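Shared Meals in Shared Houses: What Students Eat Together and Why They Stop

Final report for the Everyday Life module
Brayden Chisholm

1. How the project began

When I moved into my second-year house on Hawthorne Street there was a rota on the fridge, left by the people who lived there before us, with a name against each evening and a little column for what had been cooked. It had been filled in faithfully until November and then it went blank. I kept looking at it while I waited for the kettle, and by the time we were asked to choose a topic I already knew I wanted to find out what happens to shared meals in student houses, when they begin, what keeps them going and what finishes them off.

My first proposal was far too big. I wanted to cover the history of the family dinner as well, and my tutor very kindly drew a line through most of it. What was left was a small interview study, and I am grateful for that line now.

2. What I did

I visited 9 houses, all within walking distance of the campus, and asked each household to keep a food diary for 5 weeks. The diary was a plain exercise book left in the kitchen. Anyone who ate a meal wrote down the time, what it was, who was there and where in the house they sat. At the end I typed up the entries, which came to 757 altogether, and went back to talk to people about them, usually over a cup of tea and once over a very generous lasagne.

I had meant to send out a questionnaire too, and wrote one, but the answers I got from the trial run were so short ("pasta", "fine", "no") that I gave it up and put the time into longer conversations. The trial version is in the appendix.

3. What the diaries showed

The commonest time for a shared meal was seven in the evening, and the commonest meal was some kind of pasta bake. I doubt that will surprise anyone who has been a student. I was more interested in how the meals came about. In the houses with a formal rota, people ate together a great deal in the first fortnight and then much less, and the entries became rather cross. One reads only "my turn AGAIN". In the houses with no rota the pattern was bumpier but lasted longer. Somebody would shout up the stairs that there was too much rice, and three people would come down.

Money mattered, though in a different way from what I had expected. Hardly anyone complained about the cost of ingredients. They complained about the small things that are difficult to split, like oil, washing-up liquid and the good cheese. The Lelteck Road house solved this with a jam jar that everyone dropped coins into, and they spoke about that jar with real affection. Another house had tried a spreadsheet and fallen out over it before the first month was up.

I also noticed how much depended on having somewhere to sit. Two of the houses had lost their dining room to an extra bedroom, and there the diaries say "on stairs", "in bed" and "standing up" over and over. People in those houses still cooked at the same time, chatting at the hob, but they carried their plates away afterwards. In the houses with a proper table, even one that had to be cleared of coursework and post before anybody could put a plate down, the meals went on for longer and the talk wandered. One second-year told me she had learnt more about her housemates from the half hour after pudding than from a whole year in halls.

4. Difficulties

The diaries are only as good as the people filling them in, and there are gaps, mostly at weekends and around deadlines. One book was dropped in a sink and I could read only the first half. I also knew people in three of the houses already, and they may have been on their best behaviour for me (I do wonder about the lasagne).

The word limit of 2,000 for the main analysis meant leaving out guests and partners, who turn up in the diaries constantly and probably deserve a project of their own.

5. What I would do next

If I were starting again I would begin in June, when houses are being handed over, and talk to the people leaving as well as those arriving. So much gets passed on at that point, from pans and half-used spices to habits and old rotas. 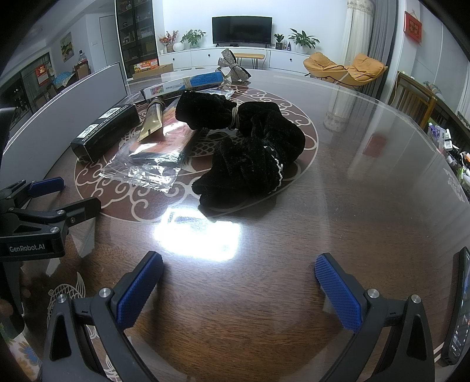 I would also like to go back to the same households a year on and ask whether anyone still cooks for the others. At Hawthorne Street we have taken the rota down and use the back of it for shopping lists, and we eat together when somebody makes too much rice.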